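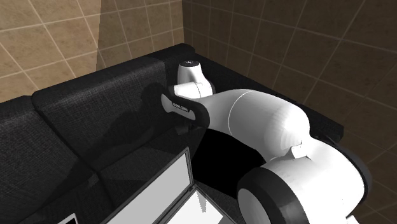
Topic: Night bus to the coast, worth it or not?

milkcrate_71
So my sister-in-law moved out to Stostonport last winter and keeps begging us to visit, and I've finally run out of excuses. The drive is 617 miles from our door. I hate driving at night and my husband falls asleep at the wheel of a parked car, so we're looking at the Grosteck overnight coach. Has anybody here ridden it lately? I keep seeing the Prakus one mentioned too, but their website hurts my eyes and I gave up after the seat picker froze. We'd have two kids with us (9 and 13) and one giant cooler.

pollywog
We took Grosteck in June! Loved it, would do it again tomorrow. The seats go back a lot farther than I thought they would, and the driver turned the lights down right after the first stop so everybody conked out. The cooler might be a problem though. Ours went in the luggage hold and we couldn't get at it until morning, and guess where all the snacks were.

tin_roof_rusty
I'm going to be the grump. I rode the same coach and froze my tail off. The air blows straight down on you and the little knob over my seat just spun around and did nothing. I wrote to them and got a form letter back and a coupon I'll never use. Prakus is slower but at least it's warm, and they stop at Żak.

milkcrate_71
What's Żak?

tin_roof_rusty
Polish diner, right by the highway, open all night. Get the potato pancakes. The bus sits there for a good long while so you can eat like a human being.

halfpriceharold
Potato pancakes are the one thing I would NOT get at Żak lol. Mine were raw in the middle. The soup is great, the rye one. And I'd argue with "slower," because when I did it both ways the difference was so small I wouldn't plan a trip by it. The big difference is where they drop you. Grosteck leaves you at the old ferry lot, and with kids and a cooler that's a long uphill haul.

pollywog
There's a shuttle from the ferry lot now, harold. It was running when we were there.

halfpriceharold
Good to know, it wasn't when I went. Does it run early though? Grosteck gets in before the sun's up.

pollywog
Ours was there at 5:40 and we got right on. Can't swear it's like that every day.

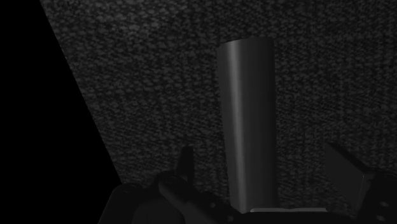 Stostonport, June

Hi all, milkcrate again, typing this from my sister-in-law's kitchen with the biggest coffee she owns. We did it! Went with Grosteck in the end because the fare for all four of us was lower, and I'd already put the kids' names in the form and couldn't face another form. Rusty, you were right about the air. I wore my husband's sweatshirt and my own and still had cold ears. Pollywog, you were right about the seats, and the 13-year-old slept the entire way with his mouth open. We left the cooler at home and I don't miss it one bit. The shuttle was there too, but it wanted exact change, so bring some.

tin_roof_rusty
Glad you made it. Take Prakus home and report back on the pancakes.

milkcrate_71
Already have the return tickets, sorry! Locker 1190 at the ferry lot has my name all over it for the last day, it's the only one big enough for our duffel.

halfpriceharold
Up to 2 bags in those big ones if you squash them. And check the door twice, mine popped open.

pollywog
Window side on the left going back, if you can get it. You'll see the water for the first hour.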